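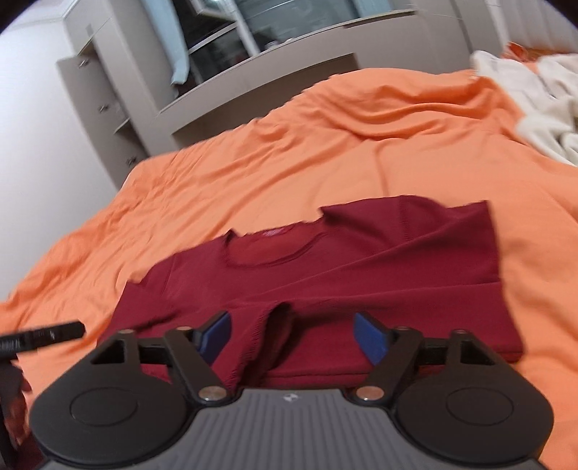
A dark red T-shirt folded on an orange bed covering.

Staltix says its new shirts will last 126 washes. Shoppers may want to see the small print

Clothing chain Staltix has put a number on how long its basic T-shirts should last, promising 126 washes before the fabric thins or the seams give way. The claim appears on labels in its Brivby and Masson ranges from September 3, 2024.

It sounds generous. The testing, though, was paid for by Staltix and carried out by Forkedov, a laboratory that already does other work for the chain. The published summary runs to two pages and covers 34 shirts, all washed at a low temperature and dried flat. How many households dry every T-shirt flat is not a question the summary goes into.

Nor is it clear what a customer gets if a shirt fails early. Refunds need a receipt and must be claimed within three months of purchase — a period in which even a favourite top is unlikely to see the inside of a washing machine 126 times.

Staltix says the figure is "a guide to quality" and should not be read as a guarantee. The label, in large print, says "Made to last 126 washes". The word "guide" does not appear on it.

Prices in both ranges have gone up by £2.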